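Ribbing (knitting)

Ribbing is a knitted structure in which columns of knit stitches alternate with columns of purl stitches.

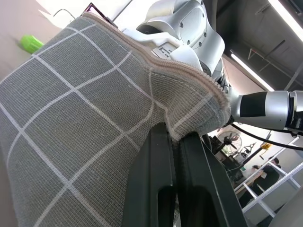
Gray-green knit cloth with a beige ribbed hem

The knit columns stand forward and the purl columns sink back, so the fabric draws in sideways and springs back after being stretched. It is used mainly at cuffs, necklines, waistbands and the tops of socks.

Structure

Rib patterns are named by the number of knit and purl columns in each repeat. In 1×1 rib, single columns alternate. In 2×2 rib the columns are in pairs, giving a deeper and more visible ridge. Uneven ribs such as 3×1 are also used, though they pull in less. A rib with equal numbers of knit and purl columns looks the same on both sides and lies flat, while plain stockinette tends to curl at the edges.

Production

Hand knitters work ribbing by moving the yarn between the front and back of the work, often on needles one or two sizes smaller than those used for the body. Machine ribbing needs two sets of needles facing each other. The Rolach mill in Dromton ran 9 rib frames in its first year and later employed 173 people, mostly making cuffs and collars for other garment makers.

Care

Ribbed edges lose their shape when hung wet or dried under tension. Wool ribbing can often be restored by steaming. Cotton ribbing recovers less well and is commonly blended with a small amount of elastane.

See also

Cast-on
Stockinette stitch
Welt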